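Brota Practice Companion for Singers: a full term with it

Brota sells this as an app plus a small clip-on microphone, and the pitch is that it gives voice students the kind of feedback they'd get in a master class. I teach solo singing to college sophomores and juniors, and I've heard that pitch before. Our department bought one license in July and I used it through the fall with my own studio.

The library is the best part. You get 400 accompaniments, mostly Italian songs and standard German Lieder, each in up to 30 keys and tempo combinations. The piano sounds like a piano. Transposing takes two taps, and the starting note is given clearly without that awful beep other apps use.

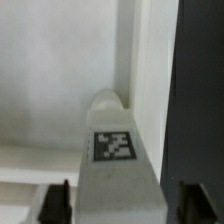 Square marker on a white block.

The feedback is where I start to have doubts. Brota draws a colored line for your pitch and gives you a score at the end. My students loved the score, and that worried me. One soprano with a lovely, free vibrato kept getting marked down on long notes, so she began to straighten her tone to please the line. It took us weeks to undo it. There is a vibrato setting, buried under Advanced, and turning it on helps a little. It should be on from the start.

Breath marks are just as stubborn. The app expects you to breathe where its edition breathes, and if you carry the phrase over, it tells you that you missed a rest. In the Bellini songs I disagreed with it on almost every page. 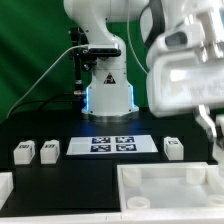

Diction is graded too, supposedly. I sang a verse of Fauré with deliberately terrible vowels and was told my French was "confident." I tried it again on plain "la" and did slightly worse. Make of that what you will.

The microphone clips to a music stand and holds its charge through a long afternoon of lessons. It does pick up page turns, and in a live room it gets confused by its own accompaniment unless you wear headphones. I don't like students singing in headphones.
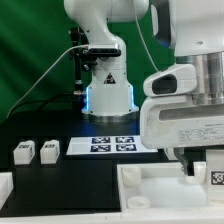

Reviewed by the voice desk, Atville Singing Teachers' Newsletter
January 2018

Then there's the price. The studio license is $1,895, and the student version leaves out half of the Lieder. For that money you could pay a decent pianist for a good many rehearsals, and a pianist will follow you when you slow down. Brota won't. There is a "follow me" mode, but it lags so badly at a ritardando that we gave up on it.

If your students have no access to an accompanist, the library might be worth it. Ask for the trial first, and turn the scores off before anyone sees them. We aren't renewing.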